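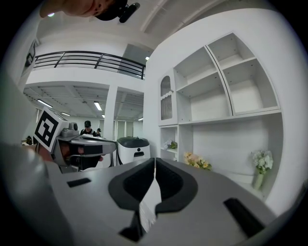
Two hand-held grippers, the nearer one grey with black finger pads.

Skullano have added a second leg to their spring tour, and the announcement leaves out most of what a person buying a ticket would want to know.

The band's label, Gevura, put out a short statement shortly after 9 am listing new dates in Lyon, Ghent, Leeds and Glasgow, to follow the run that starts in January. It calls the tour "the biggest of their career". That may be true, but the rooms named so far don't prove it. The Leeds date is at the Tenholm, which holds 874 people standing, and the band played there on the last tour too. The Ghent venue holds fewer. No capacity is given for Lyon, and the Glasgow venue is still down as "to be confirmed", although tickets for it go on sale with the rest.

Standing tickets cost £40 before fees. The statement doesn't say what the fees are. On the last tour they were added on the final page of the checkout, and plenty of fans complained about it then.

There is also a package called the Joly Pass, which gets the holder into the soundcheck and comes with a signed print. It costs £232. Asked what else the price covers, a spokesman for the label, Efren Macaraeg, said it offered "a closer experience of the music" and that more would be announced. He would not say how many passes will be sold for each night, or whether all four members will be at the soundcheck. Last time, according to several people who bought one, the singer Dorian Guérin turned up for two songs and left.
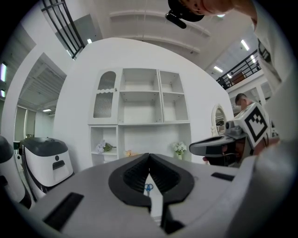 The bigger question is who will be on stage. Drummer Évan Moulin missed the final shows of the last tour with a wrist injury, and his place was taken by session player Bhupendra Dubey. The new poster shows Moulin. The statement names the band only as "Skullano" and lists no players at all. Macaraeg said Moulin was "looking forward to being back on the road", which falls some way short of saying he will play every date.

Then there is the album. The tour is meant to support the group's second record, and fans were told in the summer that it was finished. It still has no title and no release date. Producer Jérémie Bouvier said in a radio interview that he was "still moving things around" on 2 of the tracks. Unless that gets sorted soon, the first crowds will be paying to hear a set of songs they can't yet buy, padded out with the same first-album numbers they heard last time round.

None of this is likely to hurt sales much. The last Leeds show sold out, and the fan club's message board was full of people comparing train times within an hour of the news. A fair number were also asking about refunds if the line-up changes. The terms on the ticket page say the bill is "subject to alteration" and that no money will be returned unless a show is cancelled outright.

Fan club members can buy from 10 am on the first day of sales, with everyone else let in at noon. Support acts have not been named.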